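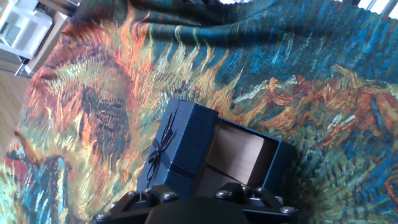
The sunflower cloth, with the navy gift box.

Minutes, interfaith study circle, Carkby, 27 October 2022

I took notes again, so blame me, Khairul Lumenta, for any slips! We had 17 people and went straight to the big one: should the Sekbridge seminary let women sit in on the Talmud classes? Lots of back and forth (very warm, a bit loud).
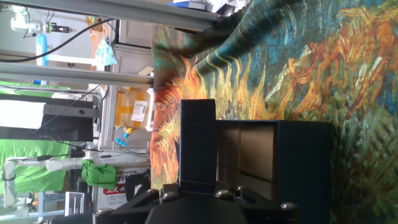 Navy box, open, with its compartments.

Agreed: I write to the seminary and ask for their reasons in writing. The Menon lecture stays in December, and we okayed 900 dollars for it.
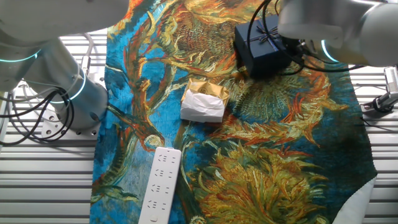

The sunflower print laid out over the rails.

Hall key goes back to Birnix.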